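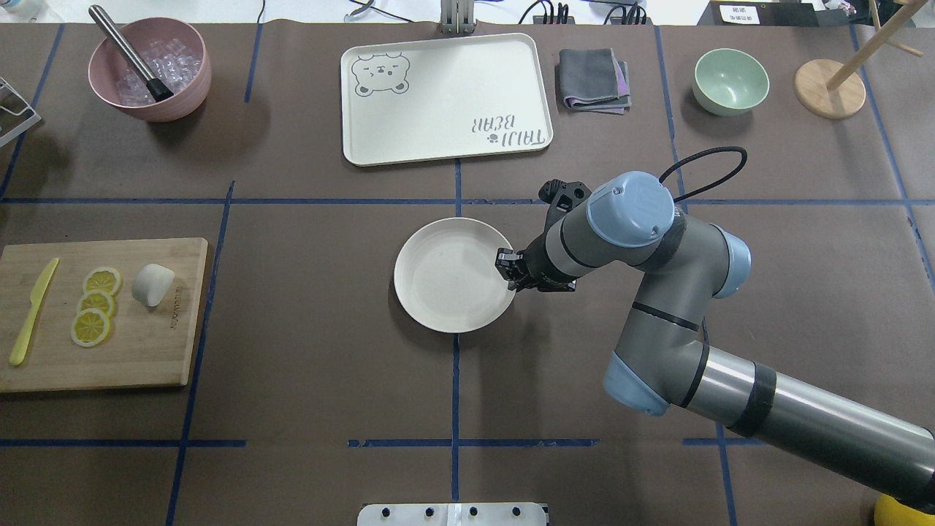
棕色台面上的一只白色圆盘。

酸味要等一等：访厨师莉泽洛特·拉默斯

采访与文字：德特勒夫·奥斯特曼（Detlef Ostermann）

莉泽洛特·拉默斯（Lieselotte Lammers）不喜欢别人叫她“大师”。我在信里用了这个词，她回信的第一行就请我把它删掉。“我做饭，也教别人做饭，”她在电话里又说了一遍，“请您写厨师就好。”所以我在这篇文章里写厨师。

我们谈话的那一天是2021年5月22日，星期六，下午下着小雨。她的饭馆叫“格鲁贝”（Grube），在多拉德（Dollard）旧码头后面的一条短街上。门口有三级台阶，第二级比别的两级高一点，我进去的时候差一点摔倒。她从厨房里喊：“请您小心第二级！”可是已经晚了。

饭馆有34个座位。她接手的时候，菜单上一共有四种酱汁，四种里面都有奶油。她说，那时候当地人认为一顿好饭应该让人想睡觉。“我的父亲也是这样想的。他吃完饭以后把手放在肚子上，坐在椅子里，谁也不可以跟他说话。我从小就觉得这是一件很可惜的事情，因为饭后的谈话是最有意思的。”

她开始注意酸味，是在国外的时候。二十多岁那年，她在一个海边的小旅馆里做了两个夏天的帮工。旅馆的老板娘每天早上做一大盆豆子，中午以前不加任何酸的东西，到端上桌之前才挤柠檬汁。“我问她为什么不早一点加。她看着我，好像我问她为什么要穿鞋。后来我自己试了。早加的那一盆，豆子皮是硬的，汁的香气也没有了。晚加的那一盆，味道很亮。”

“亮”这个字她用了很多次。我请她解释一下，因为在菜谱里我常常看见这个字，却不太明白。她想了一会儿，去厨房拿来两个小碗，碗里是同样的南瓜汤。她让我先喝第一碗，再喝第二碗。第一碗很好喝，甜，厚，有一点黄油的味道。第二碗也是甜的，但是我忽然尝出来里面有肉豆蔻，还有一点姜。她说两碗汤来自同一口锅，第二碗只多了几滴柠檬汁。“肉豆蔻在第一碗里也有，只是您没有听见它。”

我说味道是听不见的。她笑了，说她知道。

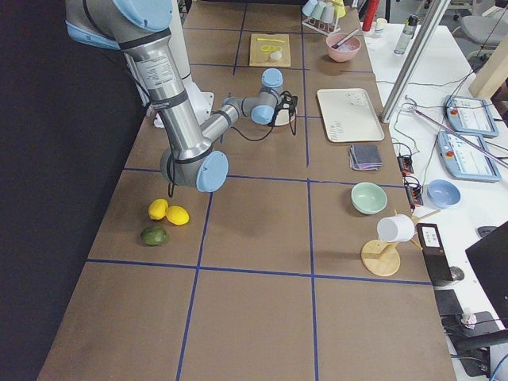 两个黄柠檬和一个青柠。

谈到柠檬和青柠的区别，她有一些很固定的看法。她认为柠檬适合热的菜，青柠适合凉的菜，也适合最后一分钟才做好的东西。青柠的香气来得快，走得也快。“如果您把青柠汁煮十分钟，剩下来的主要是苦味。柠檬比较有耐心。”她又补充说，这是她自己的厨房里的规矩，别的厨师可能完全不同意，她也不想和他们争论。

她不主张什么菜都用柠檬。春天的时候她用大黄，把大黄切得很细，加盐，放一个晚上，第二天压出汁来。四月的大黄汁颜色最好，她用它来配鲭鱼。秋天她用没有熟的苹果。冬天最难，她说，冬天就靠坛子。

所谓坛子，是她在地窖里存的腌柠檬。我跟着她下去看。地窖很低，我需要弯着腰走。架子上的坛子都贴着纸条，上面写着月份和一个人的名字，因为每一坛由一个人负责，从切到封口，中间不换手。她的做法在当地已经有不少人学，她把这种腌柠檬叫作“雅库塞蒂”（Jakusetti）。这个名字从哪里来，我问了两次，她两次都说下一回再讲。

做法她倒是愿意完整地告诉我。650克柠檬，选皮薄的，用温水和软刷子洗干净，擦干。每个柠檬竖着切四刀，底部留着不要切断。粗盐用125克，先塞进切口里，剩下的撒在坛底和最上面。用手往下压，压到汁出来。如果第二天汁还没有盖过柠檬，就再挤一个柠檬加进去，不要加水。她对最后这一点特别严格。“加水的人，我可以理解，水是免费的。但是三个星期以后他会打电话给我，问我坛子里白色的东西是什么。”

然后是等。她要求放29天。我问为什么不是30天，或者一个月。她说第一次做的时候，第29天来了一个客人，点了羊肉，她手边没有别的东西可以配，就把坛子打开了。味道正好，以后她就没有改过。“也许28天也一样好。我没有试过，我的坛子很多，我的时间不多。”

上楼以后，她给我做了一盘白豆沙拉。她先用橄榄油把洋葱慢慢炒软，大概用了一刻钟，这期间她一直站在锅旁边，不看电话，也几乎不说话。锅是斯蒂泽（Stiser）牌的，很旧，手柄换过一次。豆子倒进去以后关火，盖上盖子。等豆子不烫手了，她才切腌柠檬。她只用皮，里面的肉刮下来放在一边，第二天放进炖菜里。皮切得像米粒那么小，拌进豆子，再加欧芹。最后她尝了一口，又挤了半个新鲜柠檬。

“盐的酸和新鲜的酸，是两种东西，”她说，“我先放老的，再放新的。反过来放，您也许也尝不出区别，可是我自己会不高兴。”

她的学生大多数是下了班来上课的人，有邮局的职员，有一位牙医，还有一对刚刚退休的夫妇。课在星期三晚上，饭馆那天不营业。第一堂课不开火。每个人面前有一杯水、一点盐、一点糖和一片柠檬，她让他们往水里一样一样地加，每加一样就写一句话。牙医写得最长，她说，他写了满满两页，并且在下课的时候提醒大家，吃过酸的东西不要马上刷牙。从此这句话成了第一堂课的一部分。

我问她，人们在家里做饭最常见的问题是什么。我以为她会说火候，或者刀工。她说是装盘子的时候太着急。“菜做好了，他们马上盛出来，马上吃。我请他们在锅旁边站一分钟，尝一尝。大部分人尝了以后就加盐。我就问，您确定是盐吗？”她说十次里面有好几次，缺的是酸。有一个很简单的办法：舀一勺出来，在勺子里滴一滴柠檬汁，先尝这一勺。如果更好，就给整锅加；如果不好，只坏了一勺。

对于盘子，她也有要求，但是比我想的少。她不用有花纹的盘子，也不用方的。她觉得凉菜应该放在凉的盘子里，所以夏天的时候冰箱最下面一层总是放着盘子，她的母亲来帮忙时常常抱怨没有地方放牛奶。

谈话快到四点的时候，她的供货人来了，在后门卸下几箱蔬菜。她拿起一个柠檬，用指甲在皮上划了一下，闻了闻，放回箱子里，又拿了另外一个。这样拿了五六个。供货人站在雨里等着，看起来很习惯。她后来告诉我，她首先看重量，同样大小的要选重的，重的汁多。颜色她不太在意。有时候皮上带一点绿的柠檬，反而更香。买回来的柠檬，她放在有盖子的盒子里，放进冰箱，可以放三四个星期。放在桌上的水果碗里当然好看，可是过一个星期就变硬了。

这一年多来，饭馆关门的时间比开门的时间长。她不愿意多谈这件事。她只说，去年冬天她每天做一种汤，装在玻璃瓶里，由客人到后窗来取。瓶子还回来的时候，里面有时候有一张纸条。有一张她贴在冰箱门上，写的是：“星期四的汤太酸，但是我丈夫第一次把胡萝卜吃完了。”

她说那锅汤确实太酸。她那天接了一个电话，忘记自己已经加过一次柠檬汁，又加了一次。我问太酸了还有没有办法救。她说可以加一点蜂蜜，也可以加一个煮软的土豆，压碎了放进去；加小苏打的话，汤会有肥皂的味道，她不推荐。最好的办法是再做一份没有酸的，把两份合在一起，不过那样就要吃两天。

我走的时候，她给了我一小罐雅库塞蒂，盖子上写着我的名字，名字里少了一个“n”。她让我把它放在架子的后面，前面放别的东西，这样我就不会提前打开。下台阶时我注意了第二级。

格鲁贝饭馆的烹饪课在星期三晚上，报名请直接到店里，或者在下午三点到五点之间打电话。参加的人请自己带围裙和一个有盖子的罐子。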